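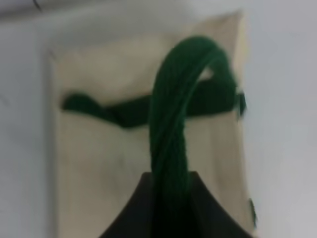
Ticket 903: Locomotive stalls and short trips on yard throat, Lornden layout
Status: Closed
Reported by: Gunther Gerlach
Opened: Jul 14, 2018
Section: Lornden yard, track 3 and lead

Problem
Short-wheelbase locomotives stall on the yard lead when the throat turnout is set for track 3. Longer locomotives get through but trip the breaker on that power district about one pass in four. The main line through Sarcombe is not affected. No trouble on tracks 1 and 2.

Equipment
Layout is DCC, two rail, code 75 rail on copper-clad ties through the throat and commercial flex track elsewhere. Frog polarity is switched by a microswitch on the turnout motor linkage. The breaker is a Drosell single-district board at factory settings.

Entry 1
Cleaned railheads and wheels. No change. Ran the Schwerdtfeger switcher at low speed and it stopped in the same spot every time, with the front axle on the frog and the rear axle on the closure rails. Pushing down on the frame did not restart it.

Entry 2
Meter check with track power off and all stock removed. Frog to left stock rail reads open with the turnout set for track 2 and reads 71 ohms with it set for track 3. It should be close to zero in one position and open in the other. Suspected a dirty microswitch contact.

Entry 3
Swapped the microswitch for a new one from the same bag. Reading with the turnout set for track 3 is now close to zero, and the switcher runs through without stopping. Breaker still trips on the longer engines. Treating this as a second fault.

Entry 4
Looked for gaps in the copper-clad ties. Each tie under the frog should have the copper cut through on both sides. Cuts were made with a razor saw before painting and some are very narrow. Checked every tie from the points to the end of the wing rails, 11 in all. Two read intermittent when the rail was pressed sideways. Under a magnifier there was a whisker of solder across one cut and a copper burr in the other.

Entry 5
Reopened both cuts with a jeweler's file, brushed out the filings, and filled with thick superglue. Both now read open with the rail pressed either way. Touched up the paint.

Entry 6
Breaker still tripped once in the next session, same engine, pulling a cut of hoppers out of track 3. Checked wheel gauge on the engine. Center driver was narrow and the back of the flange was touching the open point rail. The points on this turnout are bonded to the frog, so any contact there is a dead short. Regauged the driver. Point throw was also on the small side, so the motor was moved over slightly on its slotted bracket to open the gap.

Entry 7
Ran the same engine back and forth through track 3 for most of an evening, with and without cars. No trips and no stalls. The breaker was left at factory settings throughout.

Resolution
High-resistance microswitch, two bad insulating cuts, one driver out of gauge. Replaced, recut and regauged as above.

Open items
The other two yard turnouts were built in June from the same batch of ties and have not been checked for narrow cuts. Separate ticket to be opened. Microswitches from the old lot are still fitted on the Sarcombe crossover.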